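Garnet Sandhu
@garnetsandhu

Sorting out the toy shelf before my sister's kids come back in June. Going to post what I keep and what goes, mostly so I remember.

First rule — everything small lives in a basket. We had plastic tubs with lids and the lids were always somewhere else.

The wicker one was $2 at a yard sale. Low sides, flat bottom, braided edge. A three-year-old can see in and reach in, and it fits under the bench.

If you buy one used, run your hand around the inside first. Loose ends scratch. I snipped 5 of them with nail clippers and rubbed the spots with fine sandpaper.

Cleaning: soft brush, then a damp cloth, then leave it out overnight. Don't soak it. I soaked the last one and the bottom sagged.

Blocks are staying. Plain painted wood, no letters, no magnets. The Cunilo set is going to Karla Tapia, whose twins will get more out of it.

Wiped each block with dish soap on a rag. The white table needs another pass too, it still has smudges.

Puzzles next. One of them is short 11 pieces, so that's an easy decision. 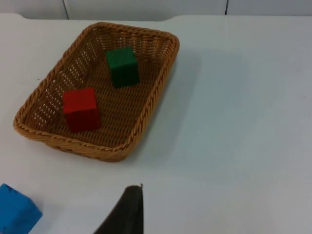 Red and green in the basket, blue still on the table.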